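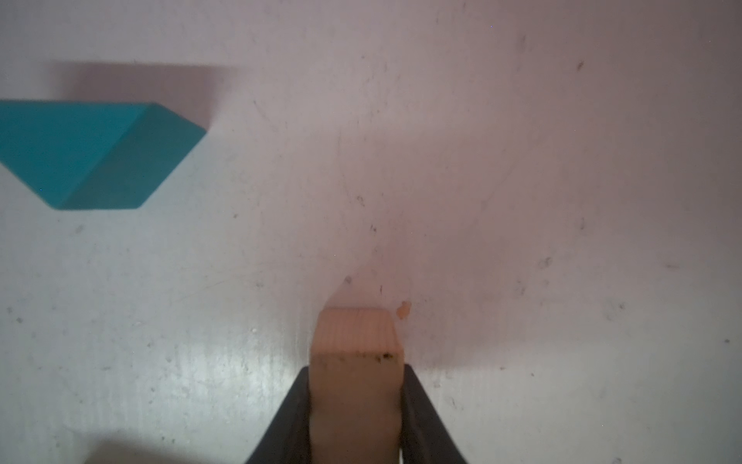 The Revton Pal is a hand-held pit board for club racing and endurance events. It has an aluminum frame, a foam grip on each side and slots for two rows of slide-in characters. The board is sold with yellow characters on black as standard. Teams that share a pit wall often ask for something easier to pick out, so we also offer a header strip in a smooth matte teal, close to the block on the left in the photo. The header takes a car number or a short team name of up to six letters.

What's in the box
Pit board with 2 rows
Character set, 0 to 9 plus P, L, IN and OUT
Teal or black header strip
15 blank panels for your own markings
Two spare grip sleeves

Characters slide in from the right and lock with a spring tab. You can change a lap count with gloves on. The tab is the part that wears first, and replacements are sold in pairs. Wipe the panels with a damp cloth after use – brake cleaner will cloud them.
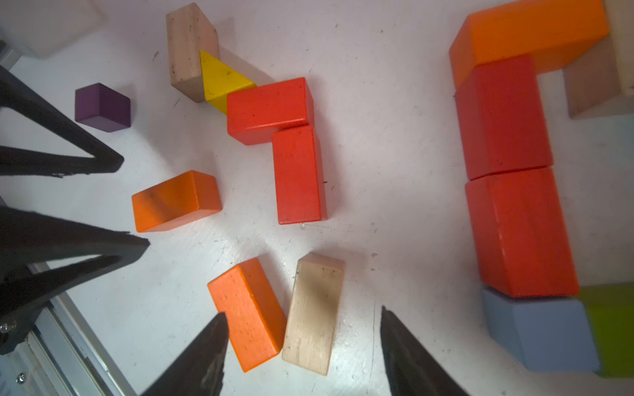 Size and fit
The board is 19 inches wide and weighs just over 2 pounds with both rows filled. Characters from the older Avumitz board fit the lower row only. The upper row uses a deeper slot and needs the current set.

Carry bag 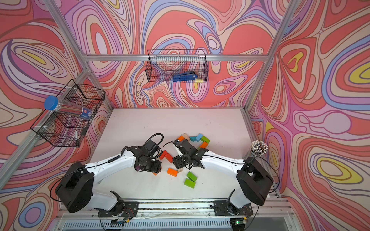 The bag for the Pal is made by Bomden and sold separately. It has a padded divider for the board and a flat pocket for the characters, with a shoulder strap that unclips. Color choices are plain gray or Swirl, a print of looping bands in coral red, pink, lavender and periwinkle blue, in the same style as the walls in the photo. Swirl costs the same as gray but is made in smaller runs, and the next batch is due in January.

Ordering
Boards with a black header ship from stock. Teal headers with a car number are cut to order, so please check the number before you pay. Lettered headers can't be returned unless they are faulty.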